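Hand shopping in Gresberg: notes from the Trustis open day

Posted February 9, 2026 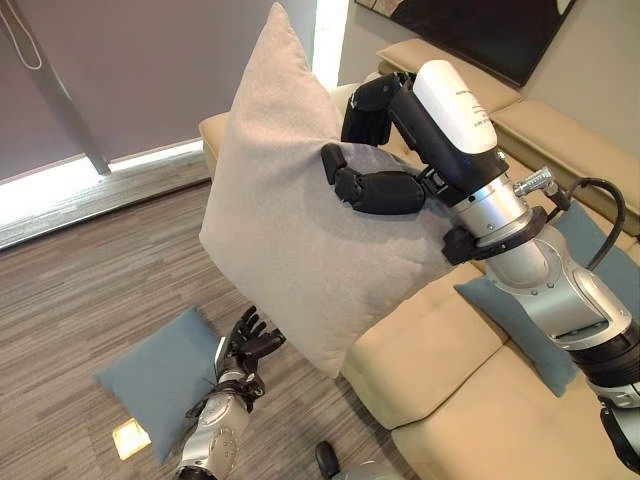 I'd been looking forward to this visit since August, when Eulalia Villalba first told me Trustis was going to put its hands through household jobs in a furnished room and let visitors stay as long as they liked. I stayed until they turned the lights off!

Our own lab has been stuck on the same question for a while. We have a perfectly decent two-jaw gripper, and it's great on boxes and bottles, but give it a pillow and it pinches up one fold and lets the rest swing. So I came to Gresberg mostly to see fingers on soft things.

And they're lovely on soft things. What I liked best was how much the thumb does. On a big square cushion the fingers take one side and the thumb comes across the front, and you can see the fabric dent under it, so you have a fair idea of how hard the hand is squeezing without looking at a single plot. The other hand can wait underneath, open, ready to take a corner. I kept trying to work out how I'd do that with our jaws and I don't think I would.

Eulalia let me drive for a bit (thank you!!). The controller was the surprise of the day. There are 4 grip presets, and you can blend between them with a slider, so I spent most of my turn going back and forth between the two softest. My first attempt was far too timid and I dropped the thing. The second was fine. There's a small lag when you close the hand quickly, enough that I started closing early to make up for it.

De Graaf had a table in the hallway with a parallel gripper, and I went back and forth between the two rooms all afternoon. It closes faster, it's simpler to mount, and at 845 grams it's easy on a small arm. For trays and cartons I'd still pick it. For laundry, bedding or anything stuffed, I'd want the fingers.

Things I wrote down to ask about later: how the finger joints hold up after a few months of lint, whether the cable on the forearm can be routed closer in, and whether the presets can be exported. Grernirum, who make the camera mount we use, were there too, and they think their bracket will fit a two-handed setup with 2 extra holes drilled.

Parking is behind the building, and the coffee is upstairs. Eulalia is sending me the preset files next week and I'll put our own cushion trials up once we've run them.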